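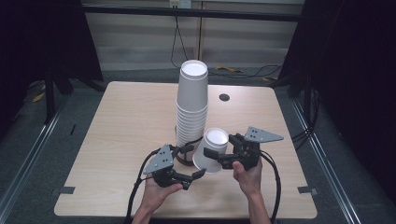
A stack of white paper cups on a table.

Amber Wragg
Oct 23, 2024

Short thread on the Fundix case, now that the first hearing in Sturnonmont is over. I was in court for all of it.

Fundix sold itself as a savings fund for small businesses. Prosecutors say most of the loans in its books were never made, and that money from new clients went out as payments to old ones.

2672 clients are on the list of creditors. Many are shops and family firms that put in their tax money for the year.

Two former managers are charged with fraud and false accounting. Both deny it. The finance chief's lawyer told the court his client signed what the auditors had already cleared.

The auditor was Rudd. It passed the accounts for three years in a row and isn't charged. The judge asked for its working papers and gave it 18 days to hand them over.

A lot of the morning went to Netness, the payment company that held the client accounts. Prosecutors read out 10 transfers from those accounts to a firm owned by the former chief executive's brother.

Ximeng Pan, the administrator, gave the only new figure on money. She has recovered 100 thousand dollars so far, most of it from an office lease deposit and the sale of two cars.

She said creditors shouldn't expect a payout before the trial ends. Claims can still be filed with her office, and the form is the same one sent out by mail.

Next hearing is in December. The first witness is a former Fundix bookkeeper. I'll post from court again then.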